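4.2 Camera placement and bottle handling

The Hestel and Plindwood hands were compared under the same controller, Welumum, using detergent bottles laid on their sides on a green work surface. Each hand completed 300 grasp attempts with wrist views only and 300 with an added head view. The Madigan planner was left at its default settings throughout.

Wrist views gave the clearest reading of contact between finger and bottle, but a large bottle could fill most of the view and hide smaller items behind it. The head view kept both hands and the surrounding table visible — at the cost of detail at the fingertips. 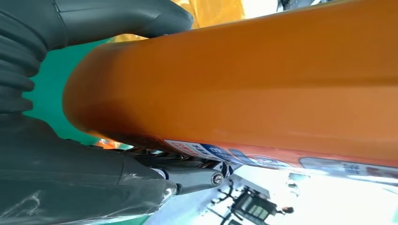
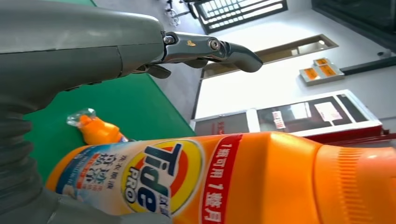
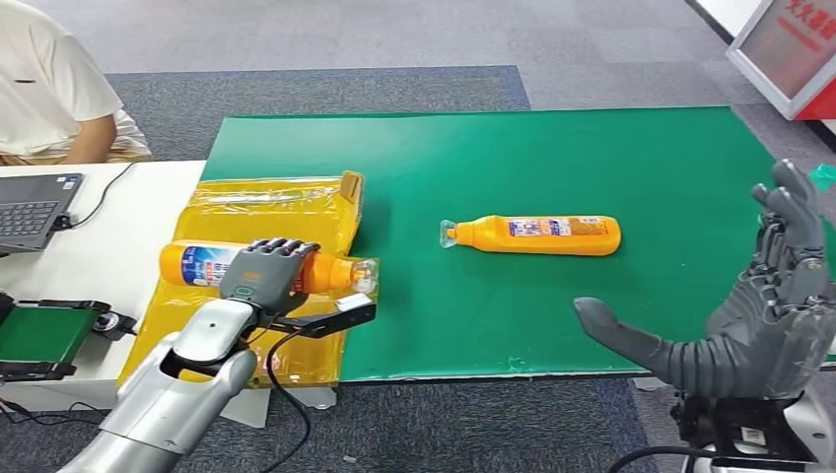

Figure 2. Views from the wrist cameras (first and second) and the head camera (third) during bottle handling.

Grasp attempts were scored by a single rule: the bottle had to remain in the hand for 18 seconds after lifting. Attempts stopped by a controller fault were repeated and do not enter the totals. We did not tune grip force between bottles, and the results should be read with that limit in mind. Force settings are taken up in the next section.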